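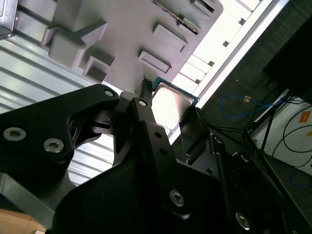 Nirnico Two-Finger Gripper Kit

Sold by Sovow, a two-person shop run by Jinlong Xiong and Sutrisno Siregar

In stock. Ships in a plain box with printed instructions.

Overview

The Nirnico is a parallel gripper for small desktop arms. It was designed for people who build at home or in a shared workshop and want to pick up flat, stiff parts with thin edges: computer processors, memory sticks, small circuit boards, glass slides. The fingers are slender enough to hold a processor by its sides and leave the metal lid clear.

The linkage is open. You can see every joint and reach every screw without taking the gripper off the arm. Most of the adjustments people ask us about can be made with one hex key and a bit of patience.

The kit comes unassembled. Set aside an evening for the first build, or an afternoon if you have put together one of our older kits.

Specifications

Type: two-finger, linkage driven
Finish: matte black
Opening between fingers: 50 mm
Rated payload: 90 g
Screws: hex socket
Drive: one servo, not included
Mount: Sovow round flange, or Mägi adapter plate (sold separately)

What is in the box

Left and right linkage plates
Center links
Two fingers
Gripper body
Bag of screws and pins
Hex key
Thin rubber strips for the finger faces
Assembly booklet

You will also need

A servo that fits the pocket in the body. The booklet lists the ones we have tried. A controller and a power supply to suit the servo. Threadlocker, the removable kind. A small file is handy if your servo horn is a tight fit.

Building it

Start with the body and the servo. Center the servo before you put the horn on. If you skip this the fingers will close off to one side and you will have to take the whole thing apart again.

Fit the linkage plates next, then the center links. Leave every screw a quarter turn loose until the fingers are on. Open and close the linkage by hand a few times, then tighten from the body outward. It should move freely with no gritty spots. If it binds, back off the last screw you tightened and check that the pin under it is seated.

The spare holes in the links are for moving the pivot. The outer position gives a wider opening, the inner one a slower and stronger close. We build ours with the inner position and suggest you do the same for electronics.

Handling processors and boards

Use the rubber strips. Bare fingers will hold a chip, but they leave marks on the edge of the board over time. Grip on two opposite sides and keep the fingers away from the contacts underneath.

Set the closing force low and bring it up in small steps with a dead part before you try one you care about. An old processor from a scrap machine is ideal — most workshops have a drawer of them. Ground the arm and the bench.

A fixture tray helps a great deal. The gripper has no give from side to side, so the part needs to be presented in the same place each time.

Wrist camera

The body leaves a clear view down the fingers for a small camera. A bracket is not part of this kit. The drawing for ours is in the booklet and prints without supports. Bright metal lids throw a lot of glare, so turn down the exposure or move the lamp before you blame the software.

Changes in this version

The finger pivots now use pins in place of shoulder screws. Replacement fingers from the first version do not fit.

Spare parts

Finger pair
Link set, 4 pieces
Screw and pin bag
Rubber strips

Returns and questions

Unbuilt kits can be returned within 98 days. Built kits we will repair for the cost of parts and postage. Write to Sutrisno about orders and to Jinlong about anything mechanical. Pickup is possible at the Jutelthorpe workshop on open evenings — send a note first so that one of us brings the kit over.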